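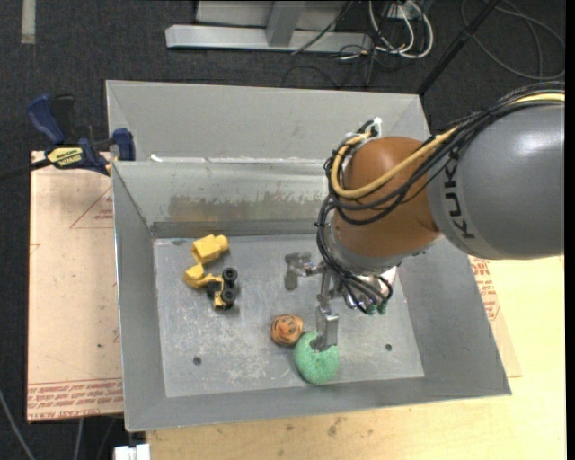 Isn't color cheating, though? If two things are different colors, a three-year-old can tell them apart without looking at the shape at all. The question came up at the end of last week's session, and I've been chewing on it ever since, so we're giving it most of today!

**Design 524: Play Objects — Handout 4, Shape and Surface**
Bredley Hall, room 90

Color gets you a long way. Put a mint or sea green ring, a small orange thing with tiger-like markings and a yellow and black vehicle on dull gray sheet metal, and your eye has sorted them before you've had a chance to think. Gray is a wonderfully generous background. Now squint until the colors go muddy. The ring keeps its dark middle, the vehicle keeps its chunky lump on a thin chassis, and the little round one is suddenly much harder to place. That gap between what survives the squint and what doesn't is what I want us to work with.

### Terms to know

- **Silhouette:** the outline alone, filled in solid. A ring is one of the strongest you can draw, as long as the hole is big enough to read from an angle.
- **Plumpness:** how far a form swells compared with its overall width. Fat rings look soft even when they're hard as a rock.
- **Surface break-up:** speckles, stripes, spots, grain. Speckles spread evenly and leave the form alone. Stripes wrap around it and can help *or* wreck it.
- **Stacked mass:** a heavy upper part over a skinny base. Toy vehicles do this all the time, and kids love it.

### Stripes versus speckles

My favorite part of the whole unit. A stripe that follows a curve tells you the thing is round. A stripe that ignores the curve flattens it. Mix stripes with spots, tiger fashion, and on a small object the pattern starts to compete with the outline. Speckles are calmer: from across the room they blend into one color, and up close they turn into texture you want to touch (try it with any grainy toy on the supply shelf).

### In class

1. Take two objects from the bins. Pick ones that touch or overlap when you set them down.
2. Draw both as solid black shapes, two minutes each. No outlines, no shading.
3. Swap with a neighbor and guess.
4. Add the surface pattern in pencil. Did it get easier or harder to guess?

Overlap matters more than people expect. A donut shape with something across its hole loses its best clue, and a ball tucked against it can look like part of the same toy. Draw what you see, even if it comes out as one strange blob — the strange blobs make the best discussion.

### For next time

Read the Huler packet, chapter on pattern and scale. Skip the Ongart exercises for now, they need the gouache set and we haven't opened it. Bring one toy you think has a terrible silhouette. Old, chipped, missing a wheel, all fine!

Sketch sheets go in the Clisov folder by the door, on 99 gsm paper if there's any left.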